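The Tedmont gauge was due for reading at 0600, and Teemu Niskanen was at the hatch by ten to. He had the logbook, the steel tape, a tin of water-finding paste and a headlamp with a weak battery. The wind came off the lake from the northwest. He wrote that down first, under Remarks, and then took off his right glove to do the tape.

The gauge house was a concrete box on the end of the old wharf. Under it was a stilling well, a vertical pipe open to the lake through a small inlet near the bottom. Waves passed outside and the water in the pipe ignored most of them. A float on a beaded line rode up and down in the pipe and turned a wheel, and the wheel moved a pen across a paper chart. The recorder was a Koskela, installed before he was born, and it lost three minutes a week in cold weather.

He coated the bottom of the tape with paste, lowered it from the brass reference mark, waited, and brought it up. The paste had changed colour to a clean line. He read it twice and wrote it down, then read the pen. The two figures should have agreed to within 3 millimetres. They differed by 11.

He did the tape again and got the same answer.

There is a procedure for this. The observer does not move the pen. The observer notes the difference, checks the float line for slippage, checks the inlet, and calls the district office. Teemu checked the line. The beads sat in the wheel properly and the counterweight hung free. He shone the headlamp down the well and saw black water with a skin of ice at the edge, thin as a fingernail. He called the office at 0640 and left a message. Then he sat on the upturned crate and ate a boiled egg.

Zuleica Pacheco called back at 0715.

"Which way is it out?" she said.

"Pen's high."

"Ice on the float?"

"Ring of ice on the wall. I can't see the float from here. It's below the baffle."

"Has the heater been on?"

He looked at the heater. It was a light bulb in a tin can, wired to a thermostat from a chicken brooder. The bulb was lit.

"It's on," he said.

"I'll drive out. Don't touch the pen."

"I haven't touched the pen."

It was two hours from Barkum to Tedmont when the road was plowed. He spent the time reading the back pages of the logbook. The first observer had been a man who signed only with an initial and recorded the birds. The second had recorded nothing but numbers for nineteen years, apart from one entry that read *Wife unwell, reading taken by son*. The son's reading was neat and had been underlined. The logbook was number 267. Teemu had filled most of it.
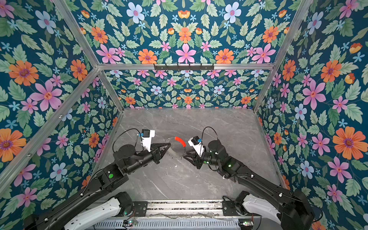 Why does a lake gauge need a person to read it when it already has a recorder? The recorder only follows the float, and a float can stick, leak or carry ice, so somebody has to measure the water by a separate method and compare the two.

Zuleica had put it to him in nearly those words when she trained him. She had also told him that a disagreement was the only useful thing a check reading could produce, and he had thought at the time that this was a hard way to look at a job.

She arrived at 0935 in the district truck, with a level, a tripod and a staff in two sections. She shook his hand and went directly to the tape.

"Show me how you do it."

He showed her. She watched his thumb on the brass mark. She did it herself and got his number, less one millimetre.

"Fine," she said. "It isn't you."

They pulled the baffle and she lay on her stomach with the lamp. The float was riding level and had no ice on it. She lifted it a little by the line and let it go, and the pen rose and came back to where it had been. She did that three times. After the third she stayed on her stomach for a while.

"Let's level it," she said.

They ran the level from the benchmark on the church step, which was bolted into bedrock and carried the stamp 2804. Teemu held the staff. There were four setups between the church and the wharf, and at each one he rocked the staff slowly back and forth while she read the lowest value and called it out. A dog followed them from the second setup to the third. At the gauge house he stood the staff on the brass mark and she read it, wrote it down, and read it again.

Then they ran the whole line back to the church to close it. The closure was good. She did the subtraction on the hood of the truck with a pencil.

"The mark's gone down," she said. "Eight millimetres since the fall survey."

"The wharf has."

"The lake end of it. It may have tipped."

He looked along the wharf. It seemed the same as it had every morning. "The recorder went down with it," he said. "They're on the same floor."

"The recorder's on the shore side of the floor. Your mark's by the hatch." She drew it for him, a rectangle with one corner lower than the others. "That explains some of it. I don't know about the rest."

"So every reading since fall."

"Every reading since some day in the fall or winter. We don't know which. It could have been a bit at a time."

He thought of the mornings. He had agreed with the pen on all of them until this one, within tolerance, and had written *OK* in the last column.

"Could you tell from the differences?" he said. "If it was slow, they'd drift."

She looked at him and then at the logbook. They got into the truck and she ran the heater. He read out the differences from the first of October and she plotted them on the back of a chart, a dot for each day. For a long time the dots lay on both sides of the line. In the second week of January they stopped crossing it. They went one, one, two, one, two, three, and stayed there. Then came the eleven.

"There was a noise," Teemu said. "Last night. I thought it was the ice on the bay."

"What time?"

"After supper. Before the hockey."

"Write that down."

He wrote it in Remarks, with the hour as near as he could give it. She wrote the correction on a separate sheet, marked it provisional, and had him initial it beside her own initials. She said the office would send Gemeo out with a drill to look at the footings once the ice was off, and that until then she wanted a reading morning and evening.

"From the same mark?"

"From the same mark. We know where it is now."

When she had gone he swept the snow off the hatch and put the baffle back. At 1800 he came down again with a new battery in the headlamp. The wind had gone round to the west. He wrote that down, took off his glove, and lowered the tape.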